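Interior Environments 2
Lecture 5: Reflection, glare and reading in ordinary rooms
Lecturer: Florencia Fuentealba
Tutorials: Ruan Hlongwane and Ebise Dinsa, Room 109, Kozma Building

Before the lecture, read chapter 3 of the course reader (Illuminance and luminance). Last week's notes on lamp colour are assumed. Bring a calculator and the metre rule from your drawing kit to the tutorial.

5.1 Where we are up to

Up to now we have treated the light in a room as a quantity falling on a surface. A meter laid flat on a desk reads illuminance, in lux, and most briefs are written in those terms. People don't see illuminance. They see luminance, the light that leaves a surface in the direction of the eye, measured in candelas per square metre. Two desks with the same meter reading can look quite different, and one of them may be hard to work at.

For a perfectly matt surface the two are linked by a simple rule:

L = E x R / pi

where L is luminance, E is illuminance and R is reflectance (a number between 0 and 1). A sheet of white paper with a reflectance of 0.80 under 400 lux has a luminance of 101.9 candelas per square metre. Black print with a reflectance of 0.05 under the same light comes out at 6.4. The position of the reader doesn't enter into it. A matt surface looks the same from every side.

5.2 Diffuse and specular reflection

Few real surfaces are perfectly matt. Most do two things at once. Some of the light goes into the material, scatters and comes out in all directions, carrying the colour of the material. This is the diffuse part. Some bounces off the top of the finish at the same angle it came in. This is the specular part, and on paint, lacquer and most plastics it carries the colour of the lamp.

The specular part from a clear finish is small when you look straight down, in the order of four per cent. It grows quickly at low angles. Walk towards a varnished floor with a window at the far end and you can watch it happen — the boards are plainly visible at your feet and nearly lost under the window's reflection a few metres on.

Gloss describes how tidy the specular part is. A high gloss finish returns a sharp image of the lamp. A satin finish spreads the same light over a wider patch, which is dimmer and has a soft edge. A matt finish spreads it so far that we stop noticing it as a separate thing. The total amount of light reflected may be much the same in all three cases.

Shape matters as well. A flat glossy panel shows a given lamp to one viewing position at a time. A rounded glossy object will show it to nearly every position, as a small highlight. This is why taps, kettles and enamel mugs always have a bright spot on them wherever you stand.

5.3 Contrast

Print is read by contrast. For dark letters on a light ground we use:

C = (Lb - Lt) / Lb

where Lb is the luminance of the background and Lt the luminance of the text. For the paper and print in 5.1, C is 0.94, which is very comfortable.

Now put the same page behind a shiny plastic sleeve, and suppose the reflection of a ceiling fitting adds 200 candelas per square metre across the whole area. It adds to both terms. The top line doesn't change, but the bottom line becomes 301.9, and C drops to 0.32. The page is brighter than before and much harder to read. This is called a veiling reflection.

Mid-grey print starts from a weaker position. With a reflectance of 0.40 it has a contrast of 0.50 with no veil and 0.17 with the same veil added. Students who like pale grey type on drawing sheets should work this through for themselves.
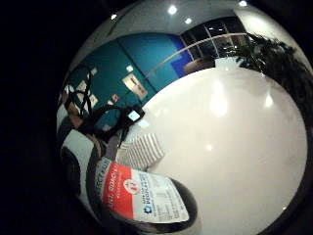
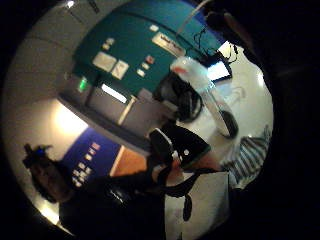
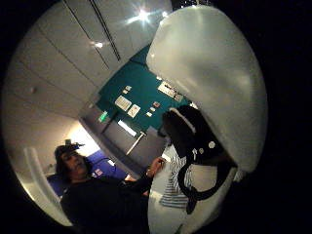
Figures 5.1 to 5.3. Overhead lights reflected in a glossy white tabletop (5.1); paper notices on a dark teal wall panel (5.2); soft highlights and shading on a pale rounded surface (5.3).

5.4 The offending zone

For any flat task there is a region of the ceiling from which light will bounce straight into the reader's eyes. Lighting texts call it the offending zone. To find it, draw the section through desk and reader, take the line from the eye to the task, and reflect it upward at the same angle. Do this for the near edge and the far edge of the task. The patch of ceiling between the two lines is the zone.

At a normal desk it lies slightly in front of the reader. A fitting placed there will cause trouble however well it is made. A fitting to the side, or behind the shoulder, will give the same illuminance with far less veil (watch for the reader's own shadow in the second case).

Upright tasks follow the same rule with the section turned. For a noticeboard or a whiteboard the usual culprit is a window opposite, or the last row of fittings before the wall. Moving that row further back often helps more than changing the lamps.

5.5 Case: the reading room at Bustercombe

The library at Bustercombe was refitted with new desks in a polished pale finish. Light levels were measured before and after and had not changed. Complaints began within a fortnight. Readers moved to the desks by the back wall, and several brought in place mats.

Rania Amrani surveyed the room in February. Her method was very simple. She sat at each desk with a small mirror laid flat where a book would go, and noted whether a fitting could be seen in it. At most of the desks in the middle of the room, one could. At the back wall desks none could, and this matched where people had chosen to sit.

Three remedies were costed:

(a) Refinish the desk tops in matt lacquer. Effective, slow, and the room would have to close.
(b) Turn the desks through ninety degrees, so that the rows of fittings ran to either side of each reader. Cheap, but some floor sockets would be stranded.
(c) Fit desk blotters in a mid-toned matt material.

The library went with (b) for most of the room and (c) for the desks that couldn't be turned. Mekdes Mekonnen's later notes record that the blotters were well liked, though they needed replacing sooner than planned.

Compare the hall at Gultotthorpe, discussed in Lecture 3, where the same complaint was answered by adding more light. Go back to the formula in 5.3 and work out why this could not have helped.

5.6 A note on energy

Glare complaints are often met by switching rows off, which can be a perfectly good answer. Take a room with 53 fittings at 30 watts each, running ten hours a day, 365 days a year. Annual use is 5,803.5 kilowatt hours. If all fittings are dimmed to 70 per cent of full power, the figure is 4,062.5. Dimming leaves veiled contrast where it was, as long as the veil and the task light come from the same fittings, for both fall together. Switching off only the row in the offending zone improves it.

5.7 Tutorial work

1. Calculate C for navy print (reflectance 0.08) on cream paper (reflectance 0.70) under 400 lux, first with no veil and then with a veil of 150 candelas per square metre.

2. Draw the offending zone for a desk 720 mm high, eye height 1,200 mm, ceiling height 2,700 mm. Place the eye 400 mm back from the centre of a sheet of A3 in landscape format. Scale 1:20.

3. Choose a room you use every day. Carry out the mirror survey from 5.5 at four or more positions and mark the results on a sketch plan. Say which finishes are gloss, satin or matt. Samples from the Urnitent finishes box may be borrowed for comparison and should go back in the same order.

Show working for 1. Answers without units will be returned unmarked.

Hand in 1 and 2 on paper at the tutorial. Item 3 goes in the folder outside Room 109 by Dec 16, 2020.

Next lecture: daylight factor and the overcast sky. Read chapter 6 as far as the worked example.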